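In praise of the big pale tile

I will defend the large, plain, pale floor tile to anyone who'll stand still long enough. When we moved the Tistside reading room into its new home in February, the first thing people said was that the floor looked like a dentist's. I loved it then and I love it more now!

Pattern hides things, and people think that's a kindness. Our old floor at Kostden was a busy brown mosaic, and I lost 14 earring backs, a contact lens and most of a jigsaw to it. On a pale floor you drop a pin and there it is, shining up at you. You see the dirt too, of course - mostly where the joints meet, where it likes to gather - but then you know exactly where to take the brush. Three minutes with an old toothbrush and some washing-up liquid, and I'm happy for the rest of the morning.

And the light! A big plain tile takes a dull grey afternoon and spreads it right across the room. Fewer joints, less scrubbing, more of that lovely quiet surface to rest your eyes on. Put your colour on the walls, in the curtains, on your socks if you like. Let the floor be pale, and let it show you when it wants a wash. 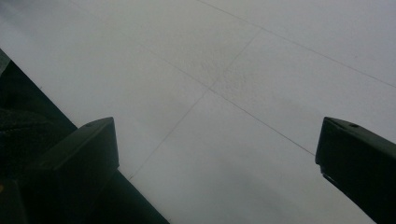 Jinfeng Qian
Columnist, homes and interiors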